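**Gavalas hand gripper, sold by Ikstead as a pair. Reviewed after 11 weeks of use. 26th March**

I bought the Gavalas pair for our small workshop in Skenville, where we collect movements of household work to teach to a two-arm robot. We do mostly clothes: shirts, trousers, bed covers. Before this I had used an older hand gripper, the Idis, for almost two years, so I will compare with it where I can. I paid for the Gavalas myself and Ikstead does not know that I am writing.

My review is mainly about setting up and looking after. Other people have already written about the data, and I have less to add there.

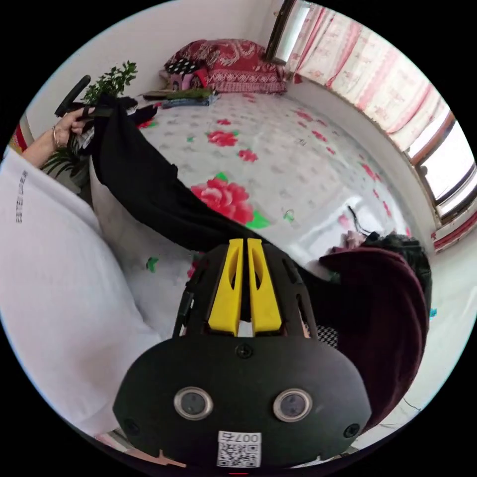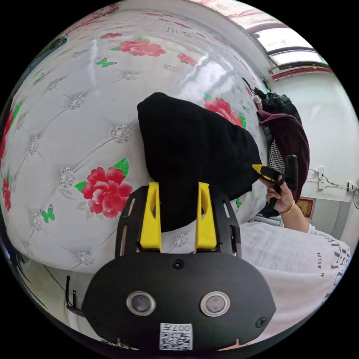

Unit 007 with its two yellow fingers and the two round eyes in silver rings, at work with black clothes on a bed.

**What you receive**

The pair comes in one case with foam. Inside are two grippers, a charger with two cables, a bag of spare screws, one small key for them and a paper guide that is thinner than it should be. The guide I had was printed so small that I made a photocopy at a bigger size, and this copy hangs now on the inside of the cupboard door.

Spare fingers are not included. You must order them separately, and the shop page does not say this in a clear place. I found out when I needed them.

**First setup**

The first setup took me a whole afternoon. Most of this time was not necessary, and I describe it here so that you can do it faster.

First you charge both grippers completely. Then you switch them on one after the other, the left one first, and wait until each one has found the computer. If you switch them on at the same time they can exchange their names, so that the computer thinks the left hand is the right hand. I did this. I recorded a full evening of folding in which the hands were crossed, and I understood it only when the robot tried to take a sleeve from the wrong side.

After this comes the finger zero. You close the fingers fully, hold them closed, and press the button in the program. Then you open them fully and press again. It sounds simple, but the fingers are a little soft, and if you squeeze with all your strength the zero is false. You should close them until they touch and then stop. Danai Chrysikopoulos, who works with me, does this much better than I do, and now she makes the zero for both grippers every morning. When I make it, we see afterwards a small opening in the numbers although the fingers are shut.

The last step is the room. You walk slowly with the grippers past everything you will work near, and the program makes its map. In our first room this failed again and again. The walls are plain and white and I think it had not enough to hold on to. A bed cover with a strong pattern helped a lot. Strong light from a window made it worse in the late morning, so we pull the curtain a little. Not completely, because then it is too dark and you have a different problem.

With everything known, our daily setup needs 17 minutes for the pair. With the Idis it was shorter, but the Idis lost its position more often during the day and we had to start again, so I would call it equal.

**The fingers**

The fingers are the part I like most and also the part that gives the most work.

They are yellow, with a long slot in each one. On dark cloth you can always see where they are, and this is very good when you check the recordings later. On the Idis the fingers were grey, and with a black jumper you had to guess.

They hold cotton well. With shiny or slippery cloth they are weaker, and you must take a bigger fold between them. A thick quilt they can take only at the edge. For picking up one single layer from a flat pile they need practice – I would say several days before your hand does it without thinking.

What I must do every day is clean them. They collect small fibres on the inner side, and after a long session with dark clothes there is a visible layer. I use a cloth with a little water and no soap. In December I tried alcohol on one finger of the Idis and the surface became hard and smooth, so with the Gavalas I did not repeat this experiment.

One finger broke in the sixth week. It did not fall off, it got a small crack at the lower end of the slot, and from then it bent more than its neighbour. The change is easy if you know the order: switch off, open the fingers fully, loosen the screws at the foot of the finger by one turn each, then remove them. The first time I took out one screw completely before I touched the other, and the finger turned and pinched the thread. The new finger sat a little crooked. I had to take everything off again and it was good on the second attempt. Always change both fingers of a gripper together, even when only one is cracked. Ikstead sells them only as a set of two in any case.

After a change you must make a new zero. The guide does not mention it.

**The black body and its screws**

The body is closed with small black screws. They become loose. I don't want to make a drama from it, but after one week of normal work one of mine could be turned with the fingernail, and I had done nothing special with the gripper. I wrote to the support, and a man named Kosmas Sarantis answered on the next day. He advised a very small drop of the weak thread glue, the kind that can be opened again, and a check every Monday morning or on whichever morning the work week begins. I followed this and I had no loose screw since.

Please do not put the glue near the eyes. I covered them with paper tape before I began, and I recommend the same.

The eyes themselves need only a dry lens cloth. Hold the gripper with the eyes down when you blow the dust away. Fingerprints are a bigger enemy than dust, because when you pass the gripper to another person, this person takes it naturally by the wide part, and exactly there are the eyes. We have now a rule that you put the gripper down and the other one picks it up by the handle.

The sticker with the number and the code is also on this side. It is a paper sticker with a thin cover and it does not like water. We scan it at the start of each session, so when it becomes damaged you have a real problem. I made a photo of the stickers of both grippers and keep it on the computer.

**Cables and charging**

The battery lasts through our morning. We charge during lunch and the afternoon is then also covered. One charging cable had a weak contact from the start, and Ikstead replaced it without discussion.

If you work on a bed, look first where your other cables are. A thin cable on a bed cover is easily pulled together with the cloth. It happened to me with a phone charger, and I noticed it only when the shirt had become strangely heavy.

**A fault I could not repair**

In the ninth week the right gripper began to lose the signal of the fingers. The position was fine but the opening jumped between full and zero. I cleaned everything, made a new zero, changed the cable, installed the program again. Nothing helped. The support asked me to send it, and it was away for 11 days. They wrote that a connector inside was not fully pressed in. It works now. During this time I had no replacement, and we could do only one-hand tasks. If your project has a date to keep, I would think seriously about a third gripper.

**Numbers**

We have made 1565 recordings with the pair. The ones I had to throw away were mostly from the first weeks, when the hands were exchanged and when I made the bad zero. These are my faults, but a better guide would have prevented both.

**My opinion**

I give 4 points from 5.

I take one point off for the guide, the missing spare fingers and the screws. The weight is good, the handle fits to my hand and also to a smaller hand, and the support speaks with you like with an adult. I would buy it again and I would order two sets of fingers on the same day.

For people who come from the Idis: your old case is too short, the Gavalas does not fit into it. The Idis charger has the same plug but it charges very slowly, and the lamp stays orange even when the battery is full.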